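# Plier et ranger le linge sans y passer la soirée

Ces notes reprennent ce que j'applique chez moi depuis le déménagement, quand l'armoire à deux portes a été remplacée par une commode de 69 cm de large. Il a fallu revoir la manière de plier.

## Avant de commencer

Le linge se plie sur une surface plate, à hauteur de hanches si possible. Une table convient. Un lit aussi, à condition de tirer d'abord le drap ou la housse de couette pour que les piles ne basculent pas.

- Videz tout le panier d'un coup.
- Séparez par personne, puis par type.
- Mettez de côté ce qui est encore humide aux coutures. Une ceinture élastique ou une poche doublée sèche toujours en dernier.
- Retournez les vêtements à l'endroit avant de plier, pas au moment de les porter.

## Les T-shirts

1. Posez le T-shirt à plat, devant contre la surface, et lissez de l'encolure vers l'ourlet.
2. Rabattez un côté vers le milieu, manche comprise, puis repliez la manche sur elle-même.
3. Faites de même de l'autre côté. La bande doit avoir la même largeur en haut et en bas.
4. Remontez l'ourlet jusqu'à deux doigts de l'encolure.
5. Pliez encore en deux ou en trois, selon la hauteur du tiroir.

Le paquet doit tenir debout seul. S'il s'affaisse, il reste de l'air dedans : rouvrez le dernier pli et aplatissez avec l'avant-bras.

Rangez-les à la verticale, pli vers le haut. Mes tiroirs font 28 cm de profondeur et une seule rangée y entre sans forcer.

Mieke Timmermans m'a fait remarquer que les modèles à manches longues prennent moins de place si l'on couche les manches le long du corps, vers l'ourlet, au lieu de les croiser. Je l'ai adopté.

## Les tissus imprimés

Sur un motif camouflage ou un imprimé très chargé, les coutures se voient mal et l'on plie facilement de travers. Cherchez l'ourlet avec les doigts et partez de là. Un fond clair sous un vêtement foncé aide à repérer les bords ; je plie les pièces sombres sur la housse de couette pour cette raison.

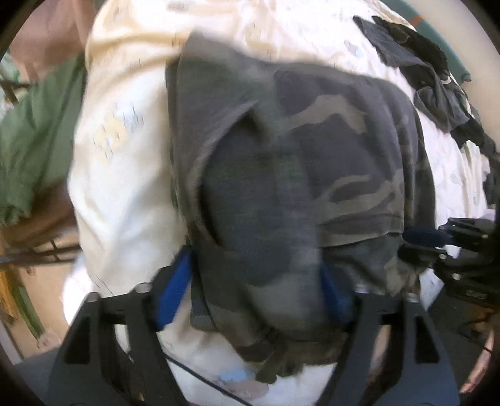
Les pièces foncées vont ensuite ensemble, au fond du tiroir, et les claires devant. Pour les vêtements gris, kaki ou olive qui se ressemblent une fois pliés, laissez dépasser un peu l'encolure.

## Draps et housses

Une housse de couette se plie mieux à deux. Seul, procédez ainsi :

1. Glissez une main dans chaque coin fermé, de l'intérieur.
2. Joignez les mains et rabattez un coin sur l'autre.
3. Posez la housse sur le lit et lissez-la en chassant l'air vers l'ouverture.
4. Pliez en trois dans la longueur, puis en carré.

Mettez le drap et la housse d'une même parure dans une des taies. Yavuz Taşdemir, mon voisin de palier, ajoute une étiquette avec la taille du lit.

Ne chargez pas trop l'étagère du haut. Les couvertures y vont en dernier, et celles d'hiver descendent au coffre en mai.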